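Westness Two-Hand Kit, simulation package
Reviewed by Roscoe Montoya for the Tillman parts catalog

Westness sells this as a way to compare hands before buying any. You get a pair of arm models, black multi-finger hands and a kitchen set. The listing promises 2,000 grasps on soft food. We ran 342 and stopped, having seen enough to form a view.

Contact looks believable from a distance. Up close, we have doubts about how the pastry model handles pressure - it has one stiffness setting, and the manual skips over it.
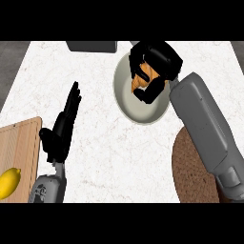

Right hand closed on the croissant, left hand open and idle. Rendered in simulation.

Swapping in the Gellano hand took six config edits and most of a Thursday. The Odesden controller plug-in loaded the first time, though its force readings drifted after roughly 1,000 steps.

Fine for checking reach and finger clearance. I would not pick a real hand on these numbers alone.

License: per seat. Hardware not included.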